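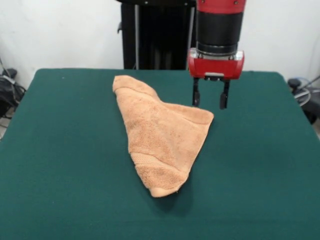

6.4 Recovering from a missed grasp (fault 618)

Fault 618 is raised when the gripper closes on a towel and the finger gap reads as empty. The arm lifts to its hover position above the cloth, opens the fingers and waits. The Smadi controller holds the folding job until the fault is cleared.

CAUTION: The arm remains powered during fault 618. Keep hands, sleeves and lanyards clear of the table until step 2 is complete.

1. Press Pause on the pendant and wait for the amber lamp.
2. Turn the key switch to Hold. The arm cannot move in this position.
3. Check both finger pads for lint, splits or lifted edges. Wipe with a dry cloth. Do not use solvent.
4. Look at how the towel is lying. A raised corner or flap should be within reach of the fingers. If the towel has bunched into a flat heap, pick it up, shake it out and drop it near the middle of the table.
5. Smooth the table cloth by hand. A ridge in the cloth can be gripped in place of the towel.
6. Stand behind the floor line, turn the key to Run and press Retry. The arm restarts after 20 seconds.

Note: Terry towels with a thick rolled edge may need a wider opening. Set Finger Gap to 45 mm under Grasp > Soft Goods.

If the fault returns three times in a row, stop the job and run the gripper test in section 6.7. Do not raise the grip force above 16 N to get round the fault – this will tear the pads and can trip the wrist overload.

WARNING: Never pull a towel from closed fingers while the key is at Run. The gripper may reopen without notice and the arm will move off at full speed.

Units supplied by Pendgate before November have the older Grodaleo pads, which wear faster at the tip. Order the replacement set from Idell, quoting the serial number on the controller door.

Section revised 16 September 2020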